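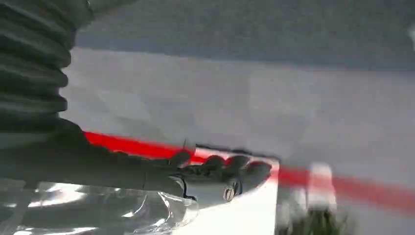

Zedard Wanderkanne 2 – die Emaillekanne für Herd, Ofen und Feuerstelle

Schön, dass Sie zu uns gefunden haben! Unsere Wanderkanne gehört zu den Stücken, über die wir im Laden am längsten reden können, und wer schon einmal bei uns in Plodau an der Theke gestanden hat, der weiß, dass das durchaus eine halbe Stunde dauern kann. Wir versuchen uns hier ein wenig kürzer zu fassen (versprechen können wir es nicht).

Die Wanderkanne 2 ist eine Kanne aus emailliertem Stahl mit Klappdeckel, Bügelgriff und einer kurzen, weit unten angesetzten Tülle. Sie fasst 2 Liter, wenn man sie bis zum Rand füllt, und anderthalb, wenn man sie auch noch tragen möchte. Das reicht für sechs große Becher Tee, oder für vier, wenn Oisín Ó Briain mit am Tisch sitzt. Oisín hat die Form vor Jahren für uns gezeichnet, nachdem er einen ganzen September lang mit einer alten Kanne seiner Großmutter durch die Hügel gelaufen war und sich jeden Abend über den tropfenden Ausguss geärgert hatte. Die neue Tülle tropft nicht mehr. Dafür gießt sie ein bisschen langsamer, und wir finden, dass man sich beim Tee diese paar Sekunden gönnen darf.

Emailliert wird bei Zelenák, einem Familienbetrieb, mit dem wir seit den ersten Stücken zusammenarbeiten. Dort bekommt jede Kanne eine Grundschicht und danach zwei Deckschichten, und zwischen jedem Auftrag geht sie einzeln in den Ofen. Kleine Unterschiede im Glanz oder ein winziger Punkt an der Stelle, an der die Kanne beim Brennen aufgehängt war, gehören dazu und sind kein Grund zur Sorge. Der Rand wird am Schluss von Hand nachgezogen, je nach Farbe in Schwarz oder Dunkelblau.

Auf welchem Herd?

Auf jedem, den wir bisher ausprobiert haben: Gas, Ceran, Induktion, Holzherd. Der Boden ist ganz leicht nach innen gewölbt und legt sich beim Erwärmen flach auf. Auf Induktion bitte nicht gleich die höchste Stufe wählen, sondern langsam anfangen, das Email dankt es Ihnen mit einem langen Leben. Und bitte niemals leer erhitzen! Wir wissen, wie schnell das passiert, wenn das Telefon klingelt, und wir bekommen jedes Jahr ein paar sehr traurige Briefe deswegen.

Über offenem Feuer hängt man die Kanne am Bügel auf oder stellt sie auf einen Rost an den Rand der Glut. Die Unterseite wird dabei schwarz, das ist so, und manche von uns mögen es sogar. Wer es lieber sauber hat, reibt den Boden vorher dünn mit Schmierseife ein, dann lässt sich der Ruß später mit einem feuchten Lappen abnehmen. Der Griff wird am Feuer natürlich heiß. Auf dem Küchenherd reicht meistens ein gefaltetes Geschirrtuch, für draußen empfehlen wir den Lederschutz von Trorura, der mit einem Druckknopf um den Bügel gelegt wird und den man vor dem Aufhängen bitte wieder abnimmt.

Das Teesieb

Zur Kanne gehört ein herausnehmbares Sieb aus Edelstahl. Es hängt mit zwei kleinen Ohren im Rand und ist tief genug, dass auch bei halb gefüllter Kanne noch Wasser an die Blätter kommt – bei der ersten Ausführung war das leider nicht so, und viele von Ihnen haben uns das freundlich, aber deutlich mitgeteilt. Wer noch die alte Kanne besitzt, kann das neue Sieb einzeln bestellen, es passt. Für Kaffee nach skandinavischer Art lässt man das Sieb einfach weg, gibt das grob gemahlene Pulver ins heiße Wasser und wartet, bis sich alles gesetzt hat. Ein Schluck kaltes Wasser obenauf hilft.

Pflege

Warmes Wasser, Spülmittel, eine weiche Bürste. In die Spülmaschine darf sie, aber mit den Jahren wird der Glanz dort etwas matter, und der nachgezogene Rand mag es auch nicht besonders. Kalk löst sich mit Essigwasser oder Zitronensäure über Nacht, am Morgen zweimal gut ausspülen. Teebelag bekommt man mit einem Löffel Natron und heißem Wasser weg. Stahlwolle bitte im Schrank lassen. Zum Trocknen stellen Sie die Kanne mit offenem Deckel hin, damit sich im Scharnier kein Wasser hält.

Sollte einmal ein Stück Email abplatzen, außen und an unauffälliger Stelle, können Sie die Kanne weiter benutzen. Trocknen Sie die Stelle gut ab und reiben Sie sie mit einem Tropfen Speiseöl ein. Bei einer Abplatzung im Inneren schreiben Sie uns bitte, bevor Sie wieder daraus trinken.

Angaben zum Artikel

Artikelnummer: 3385
Inhalt: 2 Liter
Material: Stahl, emailliert; Sieb und Scharnierstift aus Edelstahl
Farben: Creme mit schwarzem Rand, Moosgrün mit schwarzem Rand, Hellgrau mit dunkelblauem Rand
Lieferumfang: Kanne, Teesieb, Pflegeblatt
Nicht enthalten: Lederschutz von Trorura

Ersatzteile

Deckel, Scharnierstift, Bügel und Sieb halten wir einzeln vorrätig. Der Stift lässt sich mit einer kleinen Zange selbst wechseln, eine Anleitung legen wir bei. Wenn Sie sich das nicht zutrauen, schicken Sie uns die Kanne nach Plodau, wir machen das gern und ohne Arbeitskosten, Sie zahlen nur das Teil und das Rückporto.

Lieferung

Wir fertigen in Auflagen von 200 Stück je Farbe. Moosgrün ist meistens zuerst vergriffen, die nächste Auflage kommt im September aus dem Ofen. Vormerken können Sie sich jederzeit, eine kurze Nachricht mit der gewünschten Farbe genügt, und bezahlt wird erst, wenn Ihre Kanne fertig verpackt bei uns im Regal steht.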